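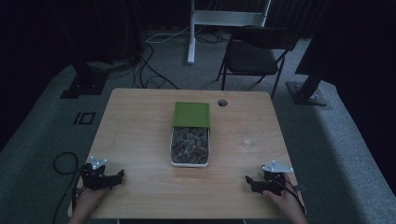
Tee, Laub und eine blonde Tischplatte

Ihr Lieben, der September ist da, und bei mir beginnt damit jedes Jahr die Zeit der offenen Kisten. Die weiße mit dem grünen Deckel kennen manche von euch ja schon: Deckel ein Stück nach hinten geschoben, drinnen alles dunkel und zerknittert, dazwischen ein paar bräunliche und orange Krümel. Ein leeres Glas steht bei mir immer gleich daneben, weil ich sonst beim Sortieren zu trinken vergesse (und dann den ganzen Abend Kopfweh habe, fragt nicht).

Ich mache das am liebsten nach und nach. Eine Handvoll raus, auf dem Tisch ausbreiten, schauen, was noch schön ist, der Rest wandert in den Kompost. Wer das auf einer Tischdecke versucht, sammelt danach zwei Tage lang Brösel aus dem Stoff — also bitte direkt aufs Holz! Ein weicher Handfeger reicht hinterher völlig. Meinen habe ich seit 14 Jahren und er verliert inzwischen mehr Borsten, als er Brösel aufnimmt, aber ich hänge an ihm.
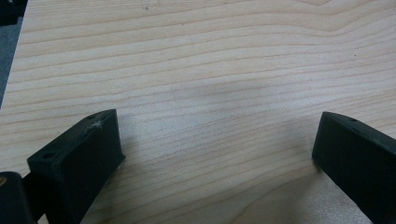 Und jetzt zum Tisch selbst

Nach der letzten Ausgabe wollten einige wissen, wie ich helle Platten pflege. Ich gebe zu, ich bin in diese Maserung ein bisschen verliebt, die langen welligen Linien, und dann plötzlich so ein großer Bogen! Zu viel Pflege braucht es gar nicht. Erst trocken abfegen, dann mit einem gut ausgewrungenen Tuch hinterher, immer in Richtung der Linien, und gleich trockenreiben. Scheuermilch bleibt im Schrank. Gläser stelle ich auf einen Untersetzer, jedenfalls nehme ich es mir vor.

Bei trockenem Laub ist mir noch wichtig, dass man nicht mit der flachen Hand darüberreibt. Kleine Stielchen kratzen mehr, als man denkt, und auf einer hellen Fläche mit leichtem Glanz sieht man jeden Kratzer, sobald die Sonne schräg hereinkommt. Lieber anheben und wegtragen. Ich prüfe das am Ende gern gegen das Licht, Nase fast auf dem Holz, meine Familie amüsiert sich. 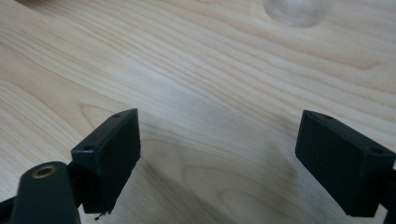
Ecaterina Văduva schreibt mir dazu, sie lege beim Sortieren grundsätzlich einen großen Bogen Packpapier unter, den könne man danach zur Rinne falten und alles zurück in die Kiste schütten, ganz ohne Feger. Das klingt so vernünftig, dass ich mich ein wenig ärgere! Ich probiere es bei der nächsten Kiste aus und berichte. Falls ihr auch so einen Kniff habt, antwortet einfach auf diese Mail — ich lese alles, meistens abends mit einer Kanne Tee.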